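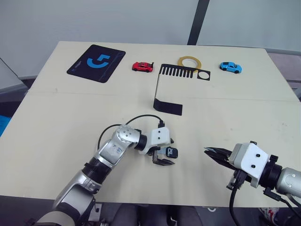 By R. Semaan, bench and storage editor, Oscombe Home Workshop

How to Clear and Reset a Shared Worktable

A shared table fills up with small things that belong somewhere else. Toy cars, a mouse pad, a roll of tape and a bent black sheet with slots cut in it are a typical mix. Plan on 14 minutes for a full reset.

What you need
A soft brush, two damp cloths, a dry towel and one shallow tray.

1. Pick up the small loose items first. Put toy cars in the tray on their wheels, so a rear spoiler doesn't get bent under something heavier.

2. Lift tape by the outside of the roll. Fold the loose end under itself by half an inch and hang the roll on a peg. Tape left lying flat picks up grit along its lower edge.

3. Move odd-shaped parts last. Anything cut like a comb can snag a sleeve — hold it by a solid section and set it on a shelf with nothing on top.

4. Brush along the seam between the boards, then across it. Crumbs collect there.

5. Wipe with the grain. Faint scuffs on pale wood can stay until the next oiling. We do ours in May.

6. Wipe the mouse pad on both sides and let it dry before it goes back. Line it up with the table edge.

At the Gandport shop we do this every Thursday at closing. The tray gets emptied the same evening, and whatever is left in it goes to the shelf by the door.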